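The lights at Skistgate junction had been out of action for 7 weeks when we met the woman who runs the morning minibus from Raltberg, and she had the kettle on before we were through the door. She has driven the route for longer than she cares to say, first for the old county operator and now for Bevomine, the small firm that took over when the big buses stopped coming out this far, and she is the sort of driver who waits if she can see you running.

"I'd sooner be 2 minutes late and have you on board," she said, pushing a plate of shortbread across the table. "Though at the minute I'm a good deal later than that, and it's got nothing to do with waiting for anybody."

The trouble began in May, when the roadworks for the new roundabout reached the top of Geum Lane. The lane was closed to through traffic, the temporary lights went up, and everything that used to slip round the back of the village was sent down to Skistgate instead. Then the temporary lights failed, were mended, and failed again, and since then it has been give-way lines and good manners.

"And most people do have good manners, I will say that," she told us. "You get the odd one who thinks the hatching is a third lane. But on the whole they let me out, and they give me a little wave, and I give them a little wave back, and by the time we've all finished waving it's ten to nine and the children should be in assembly."

She is fond of the children, who make up most of the first run, and she talked about them for quite a while - the ones who sleep, the ones who sing, the pair who have been not speaking to each other since Easter and sit one behind the other so as to do it properly. When the queue is at its worst she puts the radio on and lets them vote on the station. It keeps the peace, she says, and she has learned a lot about music she would never have chosen.
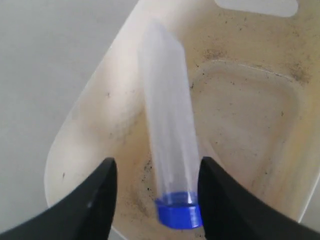
Geum Lane should have been left open in one direction until the roundabout was finished, according to a reader who wrote to us last month, and who added that the signed diversion takes lorries past two sets of parked cars and a blind bend. We put this to our driver, who nodded all the way through.

"Well, yes, they're quite right, and I said so at the time," she said. "I went to the drop-in evening and I stood in front of the big map and I said, what about one way, uphill only, mornings? And the young man was very nice about it and wrote it down. I don't know what happened to it after he wrote it down. I expect it's in a folder."

The county's own survey, pinned up in the library since the spring, puts 840 vehicles through Skistgate in the busiest hour and 4000 over a full day. Those counts were taken before the lane was shut, and she would dearly love to see them done again. On her worst morning so far it took her 40 minutes to get from the garage to the chapel, a stretch she used to cover in the length of one song.

She doesn't blame the men doing the digging, who she says have been out in all weathers and who move their barriers for her whenever they can. One of them has taken to walking down the line of cars to tell people what is going on, and she thinks that has done more good than any of the yellow signs. "People don't mind waiting half so much if somebody comes and talks to them," she said. "It's sitting there not knowing that gets them cross, and then they start doing daft things like turning round in gateways."

Bevomine has brought the first departure from Raltberg forward by a quarter of an hour while the works last, so it now leaves the square at 7.25. That has not been popular at every breakfast table, and she has had some words said to her about it, mostly by teenagers. The afternoon run is unchanged. Anyone with a pass for the ordinary bus can use it on the minibus too, and she would like that better known, as she still sees people standing at the Skistgate shelter looking doubtful and then not getting on.

We asked what she would do if it were up to her. She thought about it for long enough to top up all the cups.

"I'd get the lights working, first of all, and I'd have somebody there from half past seven until nine who could see both ways and wave people through," she said. "Then I'd open the lane, uphill only, like I told them. And I'd cut that hedge back by the chapel, because you can't see a thing coming out of there, roadworks or no roadworks - I've been asking about that hedge for years."

The roundabout is due to open before the clocks go back. She has already promised the children that they can go round it twice.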